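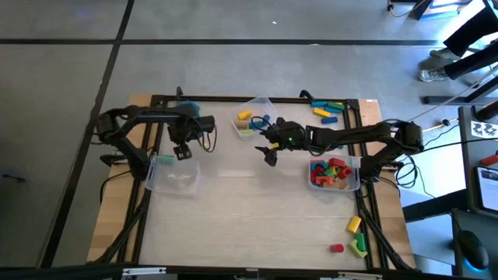 4. Sorting the blocks into the bins

This section is for the Sutotis block set with clear bins (article 3575). Please read section 3 first, where the unpacking of the carton is explained. You will need a free half hour, a flat work surface and a soft dry cloth.

The set contains 200 blocks. The shapes are rectangles, arches, cylinders and several small pieces. Some blocks are painted and some are left in natural wood. The red color has the most blocks, so the bin for red will always look more full than the others. This is correct and does not mean that other colors are missing.

4.1 Preparing the surface

1. Choose a table which is stable and does not rock. If one leg is short, put a piece of felt under it before you begin.

2. Wipe the table with the dry cloth. Small crumbs or sand can scratch the bottom of a clear bin, and such scratches can not be polished out.

3. If your table is dark, lay a white or light sheet in the middle. The green and blue blocks are easier to see on a light surface.

4. Leave some free space between the bins. You should be able to reach every bin without passing your arm over a full one.

Caution: Do not put bins on the outer edge of the table. A bin which is filled to the top is heavier than it looks.

4.2 Placing the bins

1. Take the bins out of each other slowly. If two bins are stuck, hold the lower one and turn the upper one a little to the left and to the right. Do not pull with force.

2. Remove the transparent protective sheet from each bin, if there is one. Not all bins are delivered with the sheet. Start from a corner and pull it flat to the side.
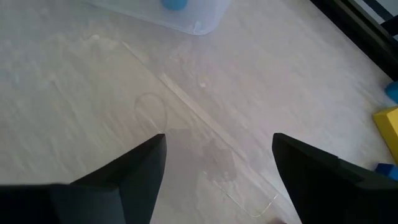 3. Clear plastic is difficult to find again once it lies on a pale floor or a table with light wood pattern. Move your head a little until you see the shine on the edge, or feel carefully with your flat hand. Collect every piece before you continue, also the ones that went under the table.

4. Put one bin in front of you for the blocks which are not sorted yet. In this manual it is called the supply bin.

5. Put the other bins farther away, to the left and to the right. Keep at least one of them empty at the beginning. You will use it for blocks that you are not sure about.

Warning: Thin plastic film is not a toy. Keep it away from babies and small children and put it in the waste directly. Small blocks can also be swallowed. The set is not suitable for children under three years.

4.3 Sorting

It is possible to sort by color or by shape. We recommend to begin with color, as children learn it faster. Sorting by shape is described in section 5.

1. Pour the blocks in the supply bin. Pour low and slowly. If some blocks fall beside the bin, leave them where they are for now, and take them at the end.

2. Take out one block at a time. Hold it on the two long sides. Cylinders are better held near the end, they roll away if you press on the round side.

3. Lower the block into the bin of its color and let it go when it is near the bottom. Do not throw it. The corners of the painted blocks can lose their color.

4. Look from time to time on the rim of the bins. A rectangular block can stay lying on the rim and then fall on the wrong side when the bin is moved. Push it gently inside.

5. Blocks of natural wood go together in one bin, also when the tone is different. The tone depends on the tree and will become darker with the years.

6. When the supply bin is empty, collect the loose blocks from the table and sort them in the same way.

Note: Light green and dark green belong to one color in this set. If you like to keep them separated, you can order one more bin with the article number 2338.

4.4 When something does not fit

The arches take too much room. Put them in one inside the other, with the opening down, and fill the rectangles on the side.

A bin is bent on the top. It was maybe stored under something heavy. Place it upside down on a flat surface in a warm room for one night. Do not use hot water or a hair dryer.

A block has a rough place. Rub it lightly with fine sandpaper, in the direction of the wood grain, and wipe the dust away. Do not paint it again with house paint.

A block is missing. Check first between the bins, then the carton with its folded bottom. Missing blocks can be requested from Plakari until the end of April with the card in the carton. Please write the color and the shape on the card, for example "red, arch".

4.5 Storing the full bins

1. Fill every bin only to one finger below the rim.

2. Do not put a full bin on top of another full bin. The bins have no lids and the upper one will press on the blocks.

3. Keep the bins in a dry place and not in direct sun. Shelves must be at least 40 cm deep.

4. Carry one bin at a time, with both hands under the bottom.

Continue with section 5, Sorting by shape.

Text of this section last changed: Sunday, March 15, 2026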